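Home Explore Notifications Messages Lists Profile More

OK so a few of you asked what I've been doing in the county records room all spring, and the answer is: chasing a store that moved. As in the whole building. Long thread, get a snack.

The store was Issa Dry Goods. If you grew up in Sumby you know it as the brick place on the corner with the bad parking. But the brick one is the second store! The first one was wood and it started out in Brular, which was a real town once and is now a field with a culvert.

Brular had a hotel, a livery, a blacksmith, two churches that couldn't stand each other, and Issa's. It had everything except the railroad. Everyone there was so sure the railroad was coming that they laid out a Depot Street. There was never a depot on Depot Street.

The first Issa in the county was Elias. He came through as a peddler with a pack on his back, walking farm to farm with thread, needles, lace, combs, that kind of thing. He was 18. His English at that point was mostly prices, according to his daughter, who told it to everyone for the rest of her life.

He carried that pack for four years and then bought a horse, and the horse shows up in the tax roll before he does. I love this so much. The assessor wrote down "peddler's mare" and a value and didn't bother with a name for the man.

Then he married Salma, and this is where the store really begins, because Salma could keep books and Elias could not. I have seen his one attempt at a ledger page. It has a drawing of a duck on it.

They opened in Brular in a rented front room, and within a couple of years they'd built their own place, one story, with a false front to make it look like two. There's a bill for the lumber. 324 dollars, paid in three parts, and the last part was paid partly in bolts of cotton.

So that's the building that moved. The railroad went through Sumby, 14 miles south, and that was pretty much it for Brular. The hotel went first. Then the blacksmith. One of the churches went (the other one stayed five more years out of what I can only assume was spite).

The way you moved a store back then was you jacked it up, got logs or skids under it, hitched up every team you could borrow and waited for the ground to freeze. Salma's letters to her sister are the best source I have for all this. She wrote in Arabic and I can't read a word of it.

Which brings me to Nisreen Kassab, who is translating the letters one at a time and is a saint. She sends me a page whenever she finishes one, usually late at night, with little notes like "she is VERY angry about the stove here."

She was very angry about the stove. Elias wanted to take it out before the move and Salma wanted it left in and lit so she could feed people along the way. She won. There was a lit stove inside a wooden building being dragged across a frozen county by horses. 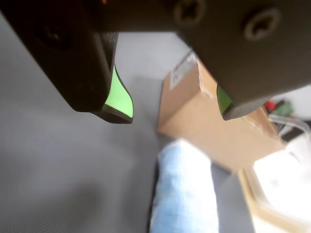

The move took nine days, and Salma kept the store open for most of it. People came out from the farms along the way and bought things off the back step while the teams rested. She charged full price, too, and put every sale in the book. Then when they finally got to Sumby she had the whole front repainted, and Nisreen says the word she uses for the color is something like "new lime" – so picture a bright green false front, on a street where everything else was mud brown. The newspaper called it "visible."

Did the newspaper mean that kindly? I've read the item maybe thirty times and I still can't tell. The editor bought his shirts there, so I lean kindly.

Now the part I got wrong. For months I've been telling people the wood store burned down and that's why they built the brick one. I said it at the library. I said it to my own aunt. I had it from the county history book, which says "lost to fire" and moves right along.

Samer Hijazi wrote to me in May. His mother was an Issa, and he was very polite about it, but he said nobody in his family had ever heard of a fire. What he'd always heard was that they sold the old building to a man named Trellotano to keep fruit in.

I didn't have a Trellotano anywhere. Not in the census index, not in the plat book. Then I tried every spelling I could think of, and there he was under "Trelatino," fruit and produce, two lots down from the brick store, in a one-story frame building with a false front.

I made a noise in the records room. The clerk looked up.

So no fire, at least not there and not then. My guess is the book mixed it up with the livery barn, which did burn, and which stood right across the alley. Somebody copied one line down from the one they wanted and it's been in print ever since.

The deed says Trellotano paid 700 for the building and lot together. So Salma more than doubled the lumber money on a used store that had been dragged across the county. You can guess which of the two did the negotiating.

What I still don't know is what happened to it after the fruit. It's on one more fire insurance map, marked "storage," and then the next sheet for that block is missing from the set. If your family had anything on that side of the alley, even one snapshot with a bit of street in the background, please message me. I'm not picky about blurry.

Also looking for: anybody whose people came from Brular and who has a picture of the hotel. I've got the barn, I've got the spite church, I've got a very nice one of a mule. No hotel.

Nisreen has six letters left to go. The next one is apparently mostly about a wedding cake, and I'll post it when she's done with it.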